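Repair evenings in Garier move to the old post office

Dec 9, 2018

The repair evenings in Garier will have a new address from next month. The town has agreed to rent the ground floor of the old post office on Vandel Street to the group that organizes them, and the first evening there is planned for the second week of January. Until then the evenings continue in the school library, at the usual hour.

The group started four years ago with a few people and one table. In those days a visitor could come in with a broken lamp and be helped at once. In October of this year 193 objects were brought in one month, the highest number until now, and on two evenings people had to wait on the stairs. The library has to close at nine, so many of them went home with the object still broken and came back another time.

The new room is larger and it has its own entrance from the street. It was empty for a long time after the post office moved to the shopping center near the station. The counter has stayed in its place and will be used for receiving the objects. Each visitor will get a paper number there and can then sit down in the waiting area, where there will be coffee and tea. The old room for parcels, at the back, will be kept for work which makes dust or noise, such as sanding a chair leg.

The rent was the subject of a long talk at the town hall. Some members of the council thought that the room should go to a shop, which would pay more. Others said that no shop had asked for it in three years. In the end the town accepted a low rent for a period of 2 years, and after this period the two sides will meet again. The group pays for heating and electricity itself.
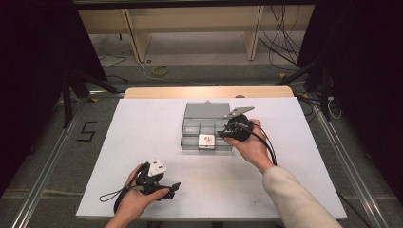 Part of the money comes from Afridi, a hardware store on the market square, which has promised to give glue, screws, sandpaper and similar things at the price it pays for them. The bakery next door to the post office has also offered to lend chairs for the opening. A request for a small grant was sent to the region in the autumn, but there is no answer yet.

Most of what people bring is small. Lamps, radios, toasters and coffee machines make up more than half of the list. After them come clothes with a broken zipper, toys, and wooden chairs. Bicycles were accepted in the past but they took too much space in the library, and the group stopped taking them last spring. In the new building they will be accepted again, only on the first evening of each month and only through the door on the yard side. Microwave ovens and television sets are still refused for safety reasons.

The number of people who do the repairs is now 14. This is enough for the library but not for the new room, where more tables will stand. The group is therefore looking for new helpers, in particular for sewing and for small electrical work. It is not necessary to be a professional. A new helper sits beside an experienced one for the first three evenings and begins alone only after that. People who do not repair but would like to receive visitors at the counter are also welcome.

Visitors should know that the rules stay the same. The repair is free, and there is a box for gifts near the door. If a spare part is needed, the owner buys it and comes back with it. The owner must stay in the building during the repair and is encouraged to help with it, for example by holding the flashlight or by cleaning the parts. An object can not be left overnight, because the group has no place to store it and no insurance for it.

Not everything can be saved. According to the group's own notebook, six objects in ten leave the evening in working order. The others are missing a part which is no longer made, or they are glued in such a way that they can not be opened without damage. For these the group can explain where to bring them for recycling. A list of spare part sellers, which was pinned to the library wall, will be printed as a leaflet.

The bus line to Stesix stops in front of the old post office, and the last bus in the evening leaves at 9:40. Parking on Vandel Street is limited to one hour until seven o'clock and is free after that. There is one step at the front door. A ramp has been ordered, and until it is delivered visitors with a wheelchair or a stroller can use the yard entrance, where there is a bell.

On the opening evening, repairs will begin one hour later than usual, after a short visit of the rooms. The group asks visitors to bring no more than one object each on that day. Those who want to help with the move can write their name on the sheet at the library desk. Tables and tool cabinets will be carried over during the last days of December, and a van is still needed for one morning.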